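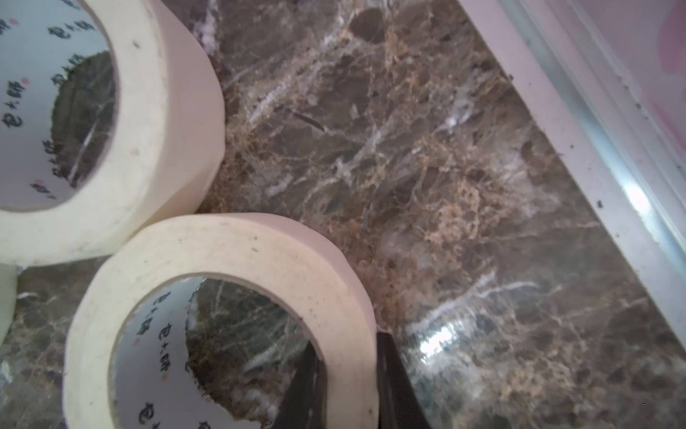
*Photo: Malou Sveinbjörnsson*

I'm suspicious of anyone who tells me a basket will change my life. I read the Urkeo storage guide in July, all 30 pages of it, and most of it came down to "buy more baskets." Fine. But where does the masking tape go? Tape is the thing I use most, and it lives on the tabletop, picking up specks and smudges on the outside. The guide gives tape one paragraph and suggests a decorative jar. For tape!

What I'll grant them is the wall. A long wire basket hung on a rail does keep the small stuff off the marble, and dividers help a bit. I just don't believe in giving every compartment a job. One will end up holding a single tiny container, and the one next to it will hold air. Books are worse. They lean out of a mesh basket, and then a couple end up back on the table anyway.
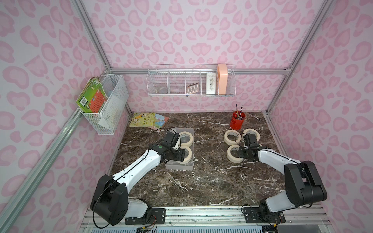
Ashok Yadav wrote in to say I'm being unfair, and that a hook under the rail would sort out the tape in 2 minutes. Maybe. I've heard that about hooks before. I'll try one and leave the jar to somebody else.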